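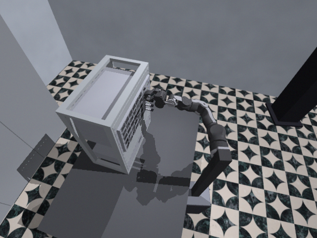 Step 4: Move the arm in simulation before you move it in the shed

By now you should have a cabinet model, a pedestal and an arm that all load without the screen going black. Well done. It took me most of January.

The bench I built for real is the Paltier frame from step 2, open at the top, with the rack along one long side. The simulated one should match it to the millimetre, because the arm will believe whatever you tell it. Mine once believed the rack was 32 mm further left, and the real gripper went looking for it there with great conviction.

Load the room file first. The patterned tiles come with it and do nothing useful, but you will grow fond of them. If they make your laptop wheeze, swap them for plain grey.

Now set the pedestal. Put the foot plate on the rack side, far enough back that the elbow has to bend to reach the cabinet. My post stands 800 mm from the cabinet front. Any closer and the shoulder joint runs out of ideas.

Next, jog the arm until the gripper is just over the front edge, near the far end of the rack. Use the slow setting. Hultitz calls it "Careful", and the other one should be called something ruder. Save this pose as REACH_1.

Turn collision checking on and run the move from home to REACH_1. If you get error 1863, a finger is inside the cabinet. Lift the wrist a touch and try again. If you get it with the arm at home, your pedestal is inside the cabinet, and you should have some tea.

Tilt the view and look down steeply from the pedestal side too. From straight ahead, touching and nearly touching look the same – I have the scratched Fekete panel to prove it.

When the move runs clean, set the time limit to 2000 ms and export it to the Ledari controller. Keep the old file. Tarmo Vanags, who shares my workshop, didn't, and spent an evening retyping joint angles off the back of an envelope.

Step 5: Wire the stop button

Do this before you plug in the real arm. Mount it where you can hit it without leaning across anything that moves.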